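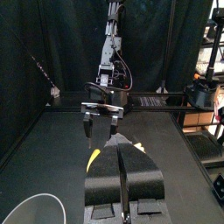 Sorting Small Items by Feel and Shape
Project report, Mutstead course in everyday product design

1. Aim

Our group looked at how the shape and surface of an item affect where people choose to put it. We collected 72 household and play items and sorted them on a dark tabletop over two afternoons in September.

2. Method

Each item was placed alone on the table. Two of us wrote down its color, surface and outline, then agreed on a group for it. We began with seven groups and cut them to four after the first afternoon – three of the old ones were hardly used. The sorting sheet was adapted from one used in the Lerum project.

3. Results

Toy food was the easiest to place. The bumps gave a clear surface note and the outline was simple to draw. 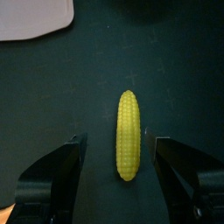 Figure 2. Toy corn cob, upright on the table.

Soft black items took longer. Seams were hard to follow on dark fabric, and our notes on them disagreed more often.

4. Next steps

We would repeat the sorting on a lighter table and add a column for weight to the sheet.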